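Selling the handbook: notes for the trade reps' session
Ernodstead office, 2021-04-06
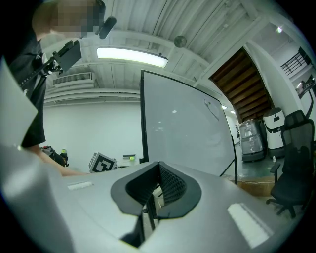
Start with the list. Gandar has 13 business titles out this spring, and two of them are sales handbooks. Most of the talk is on those two. Leave the rest for the handout.

Who buys a sales handbook. Three kinds of buyer: college libraries, firms that train their own staff, and single readers who found a chapter online. The libraries order early and ask few questions. The firms want to know if they can have it as a file for the whole team. Say yes, up to six readers on one licence, and more by asking the Sturkar desk.

Formats. Print, PDF and EPUB. We dropped the older e-reader format in March. If a shop still lists it, ask them to take it down and tell us which shop.

(Pause for questions on formats. There were a lot last time.)

The blurb. Read out the old one, then the new one. The old one says the book is for everybody in business. A regional sales manager reading that can't tell if it covers territory planning, and it does, at length. The new blurb names the chapters on territories, pay plans and key accounts in its first line. Please use it as it stands. Don't shorten it for the web shops, as the line about key accounts is the one that gets lost.

Free chapters. We give away two, the opening one and the one on forecasting. Some reps have been sending out the whole PDF as a sample. Please stop. Send the link.

Copies found on download sites. Don't write to the site yourself. Copy the address of the page, note the day you saw it, and pass it to Minja, our rights service. They send the notice and let us know when the page has gone.

Returns. Same terms as last year for shops. Files can't be returned once opened, and the firms need to hear that before they pay.

Next slide is the order form. Go through the discount box slowly, it has moved to page 2.

Leave ten minutes for questions. Handouts are by the door.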